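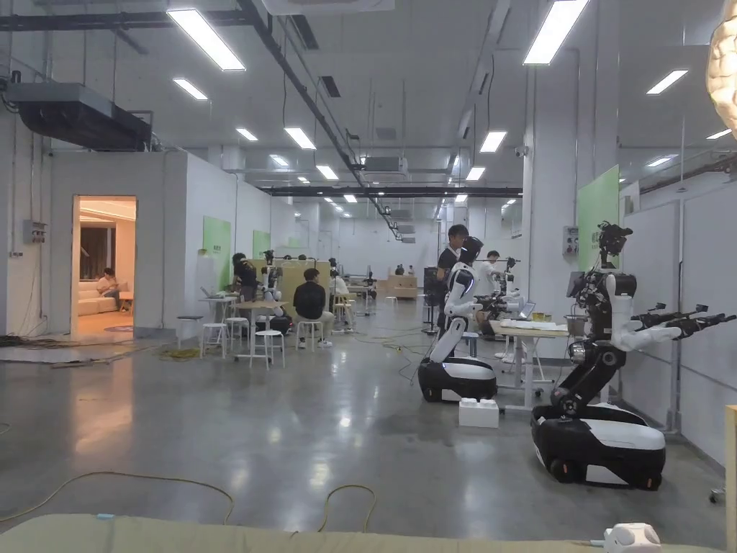 The main room in July, with two of the wheeled robots on the right.

Dear all at Grundis,

Thank you again for your patience with us this summer. We have now finished 247 grasp trials in the comparison of the Ekent and Kassa grippers, and I'm happy to say the Kassa is pulling ahead on soft items, though it still fumbles thin cardboard more than we'd like. Tsegereda Derese has rewritten the controller settings so both grippers close at the same speed — a fairer contest all around! We have 80 trials left, plus 2 camera mounts to try, and the full tables will go to Zeltunport in the next packet.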